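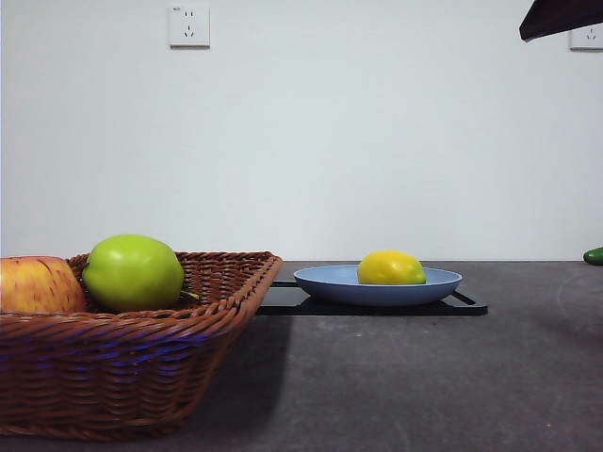

I keep getting asked for kitchen tips from my day job, and my day job is teaching a robot arm to put fruit where fruit goes. Fair enough! We spend our weeks on the same questions everybody has at the counter, only we write the answers down and count the misses. A small setup does nicely for this: a wicker basket with a couple of apples in it, a light-blue plate with a lemon on it, and plenty of clear table in front. The method we use is called Wurlow, and I'll spare you most of it. You show the arm a job a number of times, let it try, then change one thing and let it try again. Last December we did 50 tries per change, and a lot of what we learned works for people too.

Park things near the back, work near the front. When we left an open strip along the front edge of the table, the arm knocked things over less often. My own kitchen got the same treatment that weekend and I can now chop an onion without moving the toaster (twice).

Give a plate something to sit on. On a bare tabletop our plates crept a little every time they were bumped, and over 30 tries a little becomes a lot. A board or tray underneath gives you an edge to line up with, so you can see at once that the plate has wandered. At home I put one under the salad bowl when there are kids helping.

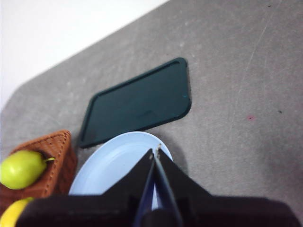 Come in from above if you can. Reaching across a basket to get at a plate is how sleeves end up in the butter, and the arm is no better at it than I am. Our sideways reaches failed 15 times in the first batch – mostly by clipping the rim of something on the way past. Straight up, over, straight down. It feels slow and silly for a day or so, and then you stop thinking about it.

Don't heap the basket. One layer of fruit, with the stems where you can find them. In the heaped version the Haltow team next door got the arm to pick the right piece fairly often, but it brought a friend along just as often, and the friend went on the floor. A single layer is kinder to pears anyway, they bruise if you look at them.

Put it back in the same spot. I know, your mother said this. We ran 166 tries in total, and the plainest result of the lot was that a plate returned to its usual place got found faster and gripped better on the next go. Shift it a hand's width and the arm dithers. So do I, looking for the salt. 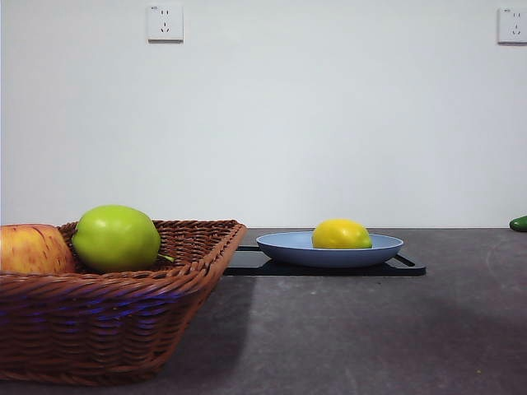 Lemon on the plate, apples in the basket, cucumber (I think!) way over on the right.

A word on round things. Lemons roll, but they roll less in a dish with a bit of a rim, and a shallow one is easier to pick out of than a deep bowl. We tried deep bowls for the Dixit runs and gave up on them. Fingers need room on both sides of the fruit, and that goes for metal fingers and for mine.

Wipe down before you start as well as after. Crumbs under a tray make it rock, and a rocking tray spoiled most of one morning for us before somebody thought to lift it up and look.

Next time I want to get into mugs and which way the handles should face. Vukimer, our newer project, is all mugs, and I have opinions. If you have a cupboard system that works, send it to me and I'll try it on the arm.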